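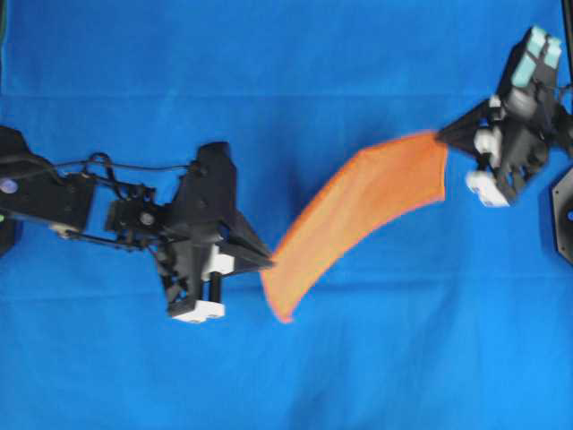

**毛巾换了颜色，叠法也要跟着换**

2022年10月20日讯　Plokis洗衣房本周把店里的公用擦拭巾全部换成了橙色超细纤维毛巾，同时贴出一份新的《毛巾折叠办法》，共11条。旧办法只有一句话，写在烘干机旁边的硬纸板上：“用完请叠好。”这句话在墙上挂了好几年，解释它的人很多，照做的人很少。

新毛巾由Fovon供货，首批54条，已经过水一遍，目前堆放在店内靠窗的架子上。换下来的旧毛巾原本是白的，后来是灰的，再后来店方在盘点表上把颜色一栏空着。旧毛巾将裁开做地面抹布，其中几条据说早就在干这份工作，只是没有办过手续。

选橙色的理由，店方在告示里写得很简短：好找。以前的白毛巾常常跟着顾客的床单、枕套一起回家，过两个星期又跟着另一批床单回来，有时回来的还不是同一条。橙色的东西混在一筐浅色衣物里，藏起来要困难得多。告示没有指责任何人，只在末尾加了一句“欢迎随时送回，不问缘由”。记者在店里的时候，门口的回收筐里已经躺着两条白毛巾，叠得相当工整，显然带着歉意。

**蓝布**

和毛巾一同到位的还有一块蓝布，铺开来专供叠毛巾用。办法第二条规定，公用毛巾一律在蓝布上折叠，不得在洗衣机盖上、膝盖上或者手机屏幕上方进行。橙配蓝，边角歪没歪一眼就能看出来，这是它的好处，也是部分顾客不喜欢它的原因。

有位常来的顾客说，从前叠成什么样全凭良心，现在底下垫着这么一块蓝，良心就有了参照物。她觉得这件事让人有点累。

布本身眼下也还没有完全服帖。关于该不该先熨布再叠毛巾，店内意见本上已经写满了一页，支持的一方认为工作面不平则无从谈平，反对的一方问熨斗在哪里。店里确实没有熨斗，上一只在今年3月送修，维修单还夹在收银台的玻璃下面，字迹已经晒得很淡。

**争议集中在第一个动作**

整份办法里讨论最多的是第三条，也就是毛巾怎么拿起来。

办法的原文是：“先找到一个角，捏住，提起，使其自然下垂，看清后再放下折叠。”听上去没有可争的地方，可是洗衣房的常客里有一批人一辈子都是平摊着叠的，他们认为毛巾从烘干机里出来应当直接铺到布上，用手掌抹开，不必先举到半空检阅一番。另一批人则坚持要提。他们说超细纤维和棉不一样，刚烘完会自己缠住自己，不提起来就分不清哪一层是哪一层，抹得再平，里面可能还卷着一截。
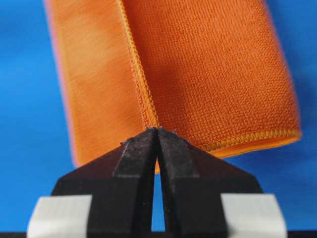

提起来以后要看的是边。Fovon这批毛巾四周锁了边，线是偏黄的橙色，比布面亮一点，顺着它走就能找到下一个角。布面上全是细小的毛圈，手感略涩，会挂住指头上的干皮，冬天尤其如此。办法第五条因此建议折叠前“适当护手”，第六条紧接着规定护手霜须完全吸收后方可触碰毛巾。两条之间隔了多久才算完全吸收，没有写。

捏哪里也有说法。捏在角上，毛巾垂下来是一长条；捏在半边上，它就会自己对折，两片布挂在一处，看着像已经叠了一半，其实内侧那一片常常是斜的。主张平摊的人把这当作提拿法的主要罪状。主张提拿的人回答说，那是捏错了地方，不能怪提。双方在意见本上各用了一种颜色的笔，后来蓝笔没水了，借了对方的，于是中间有几段话已经看不出是谁的立场。

店方的态度是两种都行，成品一样就可以。成品的标准见第七条：长边对折，再对折，然后三折，锁边朝里，折口朝外。放到架子上时，从走道看过去应当只看到圆润的折口，看不到任何线头。至于为什么锁边要朝里，店方说供货方的包装就是那样叠的，看着挺好，于是照抄了下来。

**试行头几天的情况**

从架子上的情况看，执行得参差不齐。上层的毛巾大体符合第七条，中层出现了一种办法里没有写到的卷法，像一排春卷，占地方小，也立得住，有两位顾客已经开始模仿。下层是没来得及叠的，或者叠过又被抽走了中间一条的，总之形状各异。

春卷式的出处不难追查。洗衣房隔壁是Khương粉店，店里擦桌子的毛巾向来卷着放，许多人等衣服的时候都在那边坐着，看久了手就有了习惯。粉店对此不愿多谈，只表示他们家卷毛巾是因为抽屉浅，从来没有想过要影响谁。不过粉店也承认，自从隔壁换了橙色毛巾，他们的抽屉里多出来一条不认识的，暂时叠在最上面，等人来认。

对面的Poltava面包房则借机提出了另一种意见。面包房的人每天傍晚来洗围裙，他们说，把布提起来、找边、放下、对折，这套动作和擀好的酥皮上案板没有区别，关键在于放下的那一下要慢，让远的那一边先着布，再往自己这边拖着放。要是整片一起落下去，中间必定兜住一口气，拍都拍不掉。这段话被人抄在了意见本上，底下跟了好几个“同意”，还有一个“难怪你们家的酥皮好”，以及一个“今天的咸了”。

店方已经决定把“远边先落”写进办法的修订稿。这样一来第四条就会变得很长，有人建议拆开，可是拆开以后总数就不再是11条，封面要重印。店方正在考虑把第六条和第五条合并，以便腾出一个位置。

**不许用柔顺剂**

在顾客中引起真正不满的是第八条，公用毛巾清洗时禁用柔顺剂。理由写得倒很正经，说超细纤维沾了柔顺剂以后不爱吸水，擦机器内壁的时候只会把水赶来赶去。反对者并不质疑这一点，他们只是喜欢那个味道。白毛巾时代，整个洗衣房闻起来都像有人刚刚搬进新家，现在闻起来像洗衣房。

烘干也改了，新毛巾单独烘，低温，不与绒毛衣物同桶。第九条在这里用了全文唯一的感叹号。起因是试用时有人把一条橙毛巾同一件黑色毛衣放进了一个桶里，出来以后毛衣上橙茸茸一片，毛巾上也沾了黑绒。那条毛巾没有报废，店方把它单独挂在门后，下面没有写字，来往的人看一眼也就懂了。

颜色本身会不会掉，目前还说不好。店方过水时用的是凉水，桶里的水据称“有一点暖色”，到底算浮色还是灯光，在场的人看法不一。办法第十条因此规定前8次清洗都要单独进行，之后再看。谁来记次数，暂定在架子侧面贴一张纸画正字，纸已经贴上，笔用绳子拴着。绳子略短，画的时候需要蹲下。

**叠不好会怎样**

不会怎样。办法第十一条写的是“尽力即可”，和前面的语气不大一样，像是写到最后换了一个人，或者天色已晚。店方说不设检查，也不收押金，叠得实在不像样的，晚上关门前会有人顺手再叠一遍，跟过去一样。

倒是有顾客主动要求加练。一位老顾客把家里的毛巾带来，在蓝布上从头叠到尾，又原样抱了回去，说家里的桌子是花的，看不出歪。店方没有阻拦，不过随后在蓝布旁边添了一张小纸条，请大家高峰时段优先折叠公用毛巾，私人毛巾每次以一篮为限。又过了一天，纸条上的“一篮”后面多了一行铅笔字，询问篮子的尺寸。

修订稿预计月底贴出，蓝布仍将铺在原处，意见本换了新的一本，附送一支蓝笔。在门口回收筐里，白毛巾又多了一条。店方提醒，橙毛巾如果不慎带回家中，同样可以放进筐里，叠不叠都收。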